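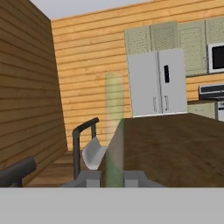
According to one early reader of the draft, a set of household recipes is of little use to a researcher unless the measures are left as the cook wrote them, and a cup should stay a cup. The point was accepted, and the policy set out under Measures below follows from it.

Sirbridge Household Recipe Collection
Data card, second release

Summary

The Sirbridge Household Recipe Collection holds 223 recipes transcribed from handwritten notebooks, loose cards and the backs of envelopes. The oldest dated item is from 1978. The material was lent by households in Sirbridge and the neighbouring parish of Hemau, and was returned to them after copying. The collection is intended for the study of everyday written English, home cooking and local food habits. It is not a cookery book, and the recipes have not been tested.

Contents

recipes.csv — one row per recipe, with title, source code, decade and full text
ingredients.csv — one row per ingredient line, linked to the recipe by its number
notes.csv — marginal notes, crossings-out and later additions
sources.txt — a short entry for each notebook or bundle of cards

All files are in UTF-8. Fields are separated by commas and text fields are enclosed in double quotation marks. Line breaks inside a recipe are kept.

Transcription

Each recipe was typed by one person and checked against the original by another. Spelling was left alone, including "desert spoon" and the several forms of "yoghurt". Words that could not be read are marked [unclear]. Where a page was torn or stained, the missing part is marked [lost] and no attempt has been made to supply it. Underlining is recorded in notes.csv and does not appear in the recipe text.

Measures

Quantities are given as written. A second column in ingredients.csv gives a metric value where one could be worked out with confidence. Teacups, knobs, handfuls and "enough" have no metric value and the cell is blank. Oven settings appear as gas marks, in Fahrenheit or in Celsius according to the source. Users who convert them should say so in any published work.

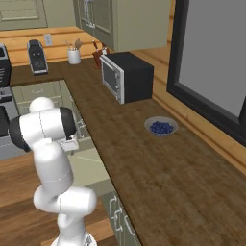
May the recipes be reprinted in a community cookbook? Small selections may be reprinted with credit to the collection, but the lending household must be asked first through the Sirbridge office.

Known gaps

Baking is heavily represented. Cakes, biscuits and puddings make up more than half of the rows, and everyday suppers are thin on the ground, most likely because people did not need to write them down. Fish appears seldom. There are about 40 recipes with no method at all, only a list of ingredients, and these are flagged "list only" in recipes.csv. The Hemau notebooks are later in date than the Sirbridge ones, so comparisons between the two places should be made with care.

Several recipes were plainly copied from packets or magazines. Those recognised during checking were withdrawn before release. Others may remain, and reports are welcome.

Personal information

Names of family members and neighbours have been replaced by initials, except in recipe titles where the lender asked for the name to stay. Telephone numbers and addresses found in the margins were removed. Shopping lists were left out unless they formed part of a recipe.

Changes in this release

Added the Pappas bundle (loose cards, mostly preserves and pickles).
Corrected the decade field for notebook H3.
Removed duplicate rows for lemon curd.
Renamed the column "qty" to "quantity_as_written".

Maintenance

The files are kept under the Zullik local records project and are reviewed each August. Corrections should quote the recipe number and, where possible, the line.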